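11/03/2021 – Brerkau room, soft furnishings and laundry corner

Second go at the sofa clearing routine from the Jundine sheet. I still don't believe it. The sheet says everything left on the seat goes straight into a basket at the foot of the sofa, no folding, no sorting, and that this is quicker over a month than folding as you go. Quicker for whom? Whoever opens the basket later has to do the folding anyway.

Did it as written all the same. Basket on the floor by the sofa, handles left up. The Kekard write-up wants it 50 cm from the seat and gives no reason. I put it where I could reach it.

Timings: 4 minutes for the whole corner, against 13 when I folded. Looks good on paper until you add the folding back in, which the sheet doesn't.

Red cloth on and off the sofa, and red fabric in the basket:
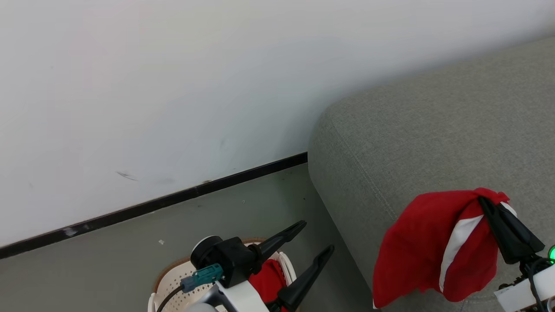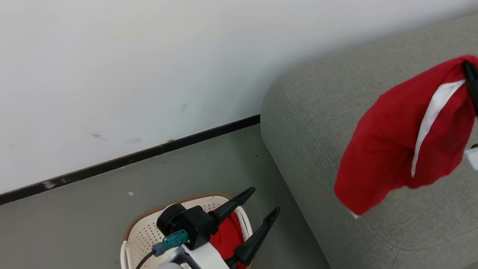
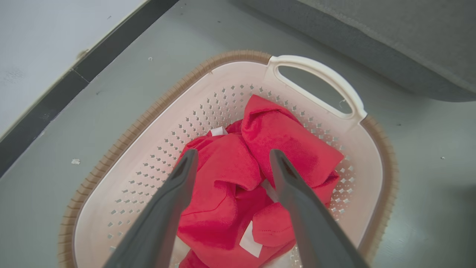
Does it matter if things go into the basket crumpled?
For an hour or two it makes little difference. Left overnight, cotton creases along the folds and will want an iron, so shake each piece out once before dropping it in.

Other notes while I'm here. The skirting board is chipped and the wall has scuffs on it. I put both down in June and they are still waiting. Bits on the floor too – sweep before the basket goes down next time, or they end up stuck to the underside and travel to the next room.

The basket itself I have no quarrel with. Holes in the sides are a sensible idea for anything slightly damp, though I wouldn't trust them with a wet towel, whatever Þorgeirsson's leaflet claims about airing. Their test was 23 baskets and no mention of what was in them.

To do: run it again with the folding time counted in. If the total still comes out under 13 I will say so here and stop grumbling. Also try it with the basket up on a chair, as bending down to it is the part I minded most and the sheet has nothing on that.

Tags – check care labels before the wash, reds kept apart from the pale things until I know they don't run.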